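받는 곳: sotport-manip 메일링 리스트
제목: Re: [sotport-manip] 수세미 과제 시연 수집 기준 (2차)

손목 카메라 화면부터 보겠습니다. 모두 같은 작업대에서 나온 것이고, 네 장 모두에 수세미가 보입니다.

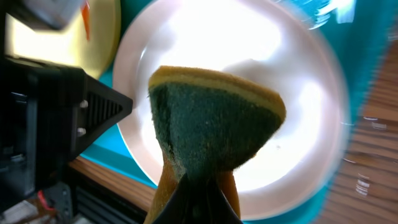
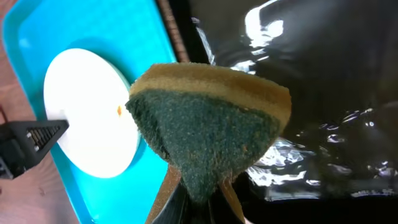
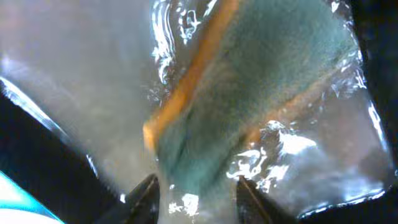
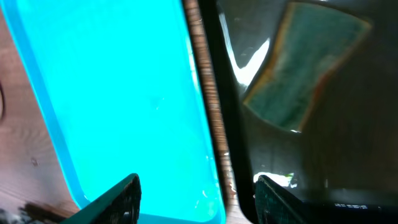
1. 지난 메일에 대한 답

> 현재 Gretidow 저장소에 수세미 시연이 1027개 올라가 있습니다.
> 이 중 첫 학습에 500개만 쓰려고 하는데, 무작위로 뽑아도 되는지
> 의견 부탁드립니다. 손목 시점에서 접시가 하얗게 날아간 것은
> 빼는 게 맞는지도 궁금합니다. 그리고 비닐에 든 수세미를 같은
> 라벨로 묶을지 정해야 합니다.

무작위 추출은 반대합니다. 저장소 분포가 파지 이후 구간에 치우쳐 있어서, 그대로 뽑으면 접근 구간이 모자랍니다. 구간별로 층을 나눈 뒤 층 안에서 무작위로 뽑는 쪽을 제안합니다.

과다 노출은 제외 사유로 보지 않습니다. 첫 번째 화면은 접시 중앙이 거의 흰색으로 포화되었고 오른쪽에 흔들림도 있지만, 수세미의 초록 면과 노란 폼 층은 구분됩니다. 대상 물체의 윤곽이 남아 있으면 유지하고, 노출 플래그만 1로 적어 주십시오.

비닐 포장은 별도 라벨로 갑시다. 세 번째 화면처럼 필름 주름의 반사광이 수세미 일부를 가리는 경우, 맨 수세미와 같은 라벨로 두면 파지점 예측 오차를 해석하기 어렵습니다. 라벨명은 sponge_bagged로 합니다.

2. 구간 라벨

approach: 그리퍼가 열린 상태에서 대상 쪽으로 이동하는 구간. 네 번째 화면처럼 손가락이 벌어져 있고 수세미가 검은 용기 안에 있는 프레임은 단독으로는 approach인지 release 직후인지 판정할 수 없습니다. 반드시 관절 로그와 대조하십시오.

grasp: 손가락이 닫히기 시작한 시점부터 그리퍼 폭 변화가 멈출 때까지.

hold: 파지 후 이동 및 접촉 구간. 두 번째 화면처럼 접시에 작은 얼룩이 보이면 target_stain을 함께 적습니다. 얼룩이 수세미에 가려 안 보이는 프레임은 unknown이며, clean으로 적으면 안 됩니다.

release: 손가락이 열리기 시작한 시점부터 수세미와 떨어질 때까지.

3. 제외 기준

- 손목 영상과 관절 로그의 시각 차가 2프레임을 넘는 시연
- 조작자가 중간에 멈춘 채 30초 이상 경과한 시연
- 대상 물체가 한 번도 손목 시야에 들어오지 않은 시연

실패한 시연은 버리지 말고 outcome=fail로 남깁니다. Yook 형식 변환기가 outcome 필드가 빈 시연을 성공으로 처리하는 문제가 아직 있으니, 변환 전에 빈 값이 없는지 확인해 주십시오.

4. 남은 문제

두 팔이 같이 나오는 시연에서 상대 팔이 접시를 가리는 비율을 아직 계산하지 못했습니다. Prernuvberg 쪽 스크립트는 고정 카메라 기준이라 손목 시점에는 그대로 적용되지 않습니다. 마스크를 새로 뽑을지, 해당 시연을 평가용으로만 돌릴지 의견 주시면 취합하겠습니다.

수세미가 휘거나 눌린 정도를 라벨에 넣자는 제안도 있었는데, 이번 차수에서는 넣지 않습니다. 작업자 간 일치도가 낮을 것으로 보이고, 그리퍼 폭 값으로 나중에 근사할 수 있습니다.

수정한 라벨 정의는 Gretidow 저장소의 docs/sponge_v2에 올려 두었습니다. 이의가 있으면 3월 안에 이 스레드로 회신 바랍니다.

--
sotport-manip 데이터 담당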